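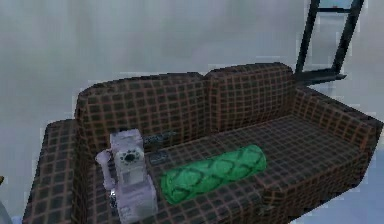
Paso 2: despejar el sofá

¡Ahora viene lo bueno! En el simulador le pido al robot que recoja primero el cojín verde, que es grande y se distingue de maravilla. Luego el teléfono, con cuidado de no engancharlo por el auricular. Los mandos los dejo para el final: oscuros sobre tela oscura de cuadros... uf, mi modelo los confunde con el tapizado. Sube la resolución y repite 29 intentos. ¿Ya puede ordenarme el salón de verdad? Todavía no, pero en junio vuelvo a probar con Truneo.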